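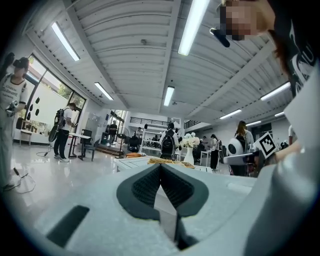

Capítulo 5
Demonstrar sem robô

Ensinar um robô a arrumar uma mesa exige, por tradição, um robô. O método Stelladow começa por dispensá-lo: uma pessoa pega na garra com a própria mão e faz a tarefa, enquanto a câmara regista o percurso. O robô só entra mais tarde, quando o trabalho difícil já tem dono.

Klinhom e Jääskeläinen recolheram assim 1.129 demonstrações, de 19 operadores, em 11 tarefas. A política treinada com elas aprendeu a pousar copos e, com igual aplicação, a hesitar antes de os pousar, hábito que herdou de um único operador. Começaremos por essa hesitação.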